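Employment Advice Outreach: Progress Report to the Kultmont Fund
Prepared by Noreen Flanagan
26th January

Dear Corrado and all at the Fund,

Thank you for your patience while we pulled this together. The month has been a full one, and I wanted to give you the whole story and spare you a page of bullet points. 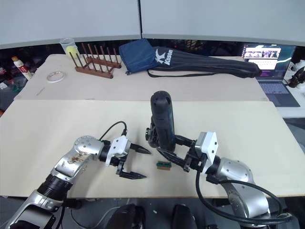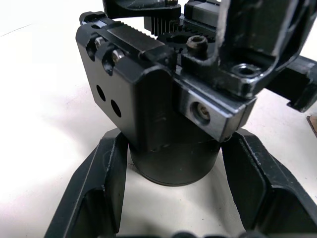 Sarninar Law Center - Workplace Rights Team

When you agreed to support us, Mr. Lo Presti, we said we would spend the grant on three things: a weekly advice line for people who believe they have not been paid what they are owed, a short printed guide to overtime and final paychecks, and training for our newer caseworkers. I am glad to say that all of them are up and running, though the guide took a good deal longer than I promised you.

The advice line

We have taken 649 calls since the line opened. Most were from people in restaurants, warehouses and home care, and by far the most common question was about a last paycheck that came late, or came short, or never came. Leonardo Galli, who looks after the line, has put together a very clear set of notes so that whoever picks up the phone asks the same opening questions in the same order. It sounds like a small thing, but it has cut down on the number of times we have to call someone back to ask for a date we should have asked for at the start.

Of those calls, 44 have become open files with a caseworker assigned. A good many of the rest were settled with one letter to the employer, which we help the caller write and which they send in their own name. We still lose touch with more people than I would like. Phone numbers change, shifts change, and people who are looking for new work have plenty else to worry about. Leonardo would like to try text reminders, and if there is room left in the communications budget we will start them next quarter.

The guide

You may remember that the first draft ran far too long. Samuele Sorrentino took it home, went through it with a pencil, and came back with something you can read on a bus ride. It covers how overtime is worked out, what an employer may and may not take out of a paycheck, and how to keep your own record of hours. We printed 300 copies and have handed out roughly 200, mainly through the library and two of the churches. The Spanish version is with the translator, and I have asked for one more legal check before it goes to the printer, as a couple of the deadlines were worded a little loosely in the English one. We have corrected those with a slip inside the cover - not pretty, but clear.

Training

Ermanno Barbieri has led the sessions, and we are lucky to have him. He spent most of his career on the employer side of the table and he knows exactly which papers get asked for and which get "lost." The caseworkers have now covered intake, reading a pay stub, working out back pay, and preparing a client for a hearing. The session on retaliation had to be put off when Ermanno was ill, and it will be held next month in its place on the calendar for mediation.

Money

Spending is in line with the budget you approved, apart from printing, which ran over on account of the slip, and interpreting, which is under. With your agreement I would like to move the unspent interpreting money across to cover the difference. The ledger and receipts are in the folder we share with your office.

What comes next

We plan to add an evening session to the advice line, finish the Spanish guide, and sit down with the staff at Butik, the secondhand store on the corner, who have asked us to speak to their new hires about their rights. I will also send you a fuller account of the open files once a few more have closed - with names removed, of course.

If anything here is unclear, or if you would like to sit in on a training session, please call me. You would be very welcome, and there is always coffee.

With warm thanks,

Noreen Flanagan
Workplace Rights Team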